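The Swimming Lane Wars

Pitthorpe, January, 6 a.m. Dark. The pool doors open and 20 people who have been pretending not to race each other across the parking lot all start walking faster.

Lane swimming is a polite sport right up until you put three people in one lane. Then it's traffic. Kirsten Ingvarsson has swum here since she moved to town and has a rule for everything: circle counterclockwise, touch the foot once to pass, never twice. "Twice is rude. Twice and I get out and look at you."

She has gotten out and looked at people. I was one of them.

The pool itself is nothing special. Low ceiling, tiles the color of weak tea, a wall clock that runs fast. The city wanted to close it and build apartments. A petition went round with 4000 names on it, which in Pitthorpe is a lot of names, and the council backed off. For now. Everyone says "for now" here, even the kid at the desk.
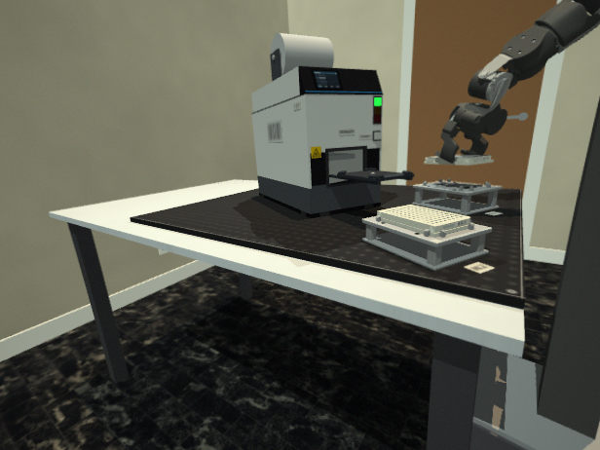
What the petition didn't settle was the lanes. Fast, medium, slow. Three plastic signs and no numbers on any of them. Vibeke Kirkegaard coaches the masters group and would like numbers. Seconds per length, written down, no arguing. "Everybody thinks they're medium," she says. "I have seen men drown in the fast lane sooner than move over." (She hasn't. I checked.)

The slow lane crowd want no such thing. Ea Brynjólfsdóttir swims breaststroke with her head up and her glasses on and talks the whole way, usually to Skarphéðinn Stougaard, who swims next to her so they take up the entire width. They have been asked to go single file. They've declined. Stougaard says he did his hurrying at work, 40 years of it nearly, and isn't paying admission to do more.

Hard to argue with. Hard to get past, too.

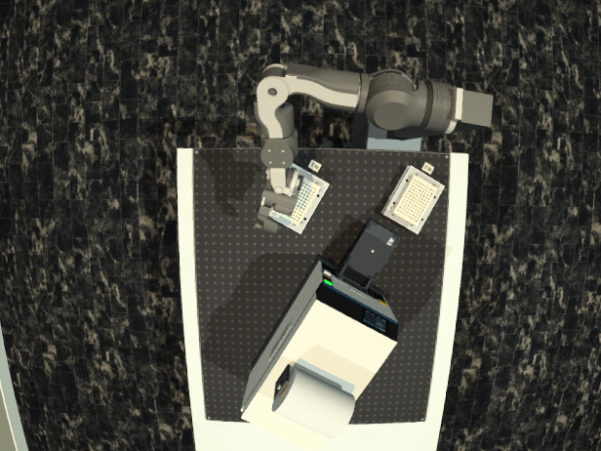
Things came to a head over a pair of paddles. Hand paddles, the big yellow ones, legal in the fast lane and banned in medium, except the sign saying so had fallen off over the holidays and noone put it back. Somebody got a knuckle in the ear. Words in the showers. A letter to the manager, then a reply to the letter, taped up beside it, then a third one in green pen with no signature.

Jytte Hjaltadóttir, the manager, took all of them down and put up a sheet of her own. Pass at the wall. Paddles in fast only. Talking is allowed. 2 abreast is allowed in slow if you let people by when they ask. It seems to be holding, mostly, though Kirkegaard has penciled some times in the margin and someone keeps erasing them.

I've moved down to medium myself. Swam 200 meters without stopping last week, got my foot tapped once, pulled over at the wall and let her go by. It was Ingvarsson. She nodded, I think. Goggles, so hard to be sure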